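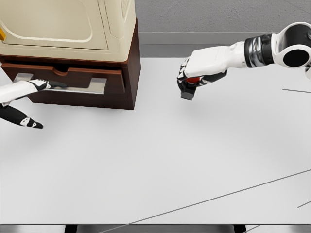
Rammed earth wall

A rammed earth wall is a wall made by tipping damp soil into a mould and hitting it until it stops being soil in any useful sense. The method is very old, needs few materials and a great deal of arm, and is rediscovered every generation by people who have not yet priced the arm.

Materials

The usual mix is sand, fine gravel, silt and clay, with the clay kept to a modest share. Too little and the wall crumbles at the corners. Too much and it shrinks, cracks and lets in the weather it was built to keep out. Topsoil is no good, being full of roots and other things that rot. Builders have traditionally tested the mix by squeezing a handful into a ball and dropping it from shoulder height. A ball that breaks into a few lumps is right, one that splats is too wet, and one that turns to powder has ruined somebody's morning.

Stabilised mixes have a little cement or lime added. Purists regard this as cheating and call the result weak concrete. The builders who add it tend to have fewer telephone calls in winter.

Formwork

The mould, or formwork, is a pair of stiff boards held apart by bolts or clamps. It must resist a surprising sideways push, and first-time builders are usually the ones surprised. Two patterns are common in the Verier district, where the craft never quite died out. The Biltik form is a short box moved along the wall one section at a time, leaving a visible joint at each move. The Koo form is full height and is filled from the top, which gives a cleaner face and a worse back.

Ramming

Soil goes in loose, in layers, and each layer is beaten down before the next is added. Hand rammers have a flat metal foot on a long handle. Air-powered rammers are quicker and can be heard in the next parish. A properly rammed layer rings when struck, or so it is said by those who have been at it long enough to have damaged their hearing.

Walls in Verier are commonly 600 mm thick at the base, though the surviving field walls are often 575 mm, a difference that has generated more local correspondence than it deserves.

Weather and upkeep

The old advice is to give the wall good boots and a good hat, meaning a stone or concrete footing and a roof with generous eaves. Most failures come from neglecting one or the other. Cement render, applied with the kindest intentions, traps moisture and brings down walls that had stood happily without it. Limewash is preferred. In Verier it is renewed each May, weather and willingness permitting.

The Arnent barn

The best-known example in the district is the barn at Arnent, which has 3 bays and a pronounced lean. The builder Edit Borbély surveyed it in a report dated 12/1/06 and put the lean down to a blocked drain, disappointing those who favoured an earthquake. The drain was cleared. The lean remains and now appears on the village tea towel.

See also

Cob
Adobe
Formwork
Underpinning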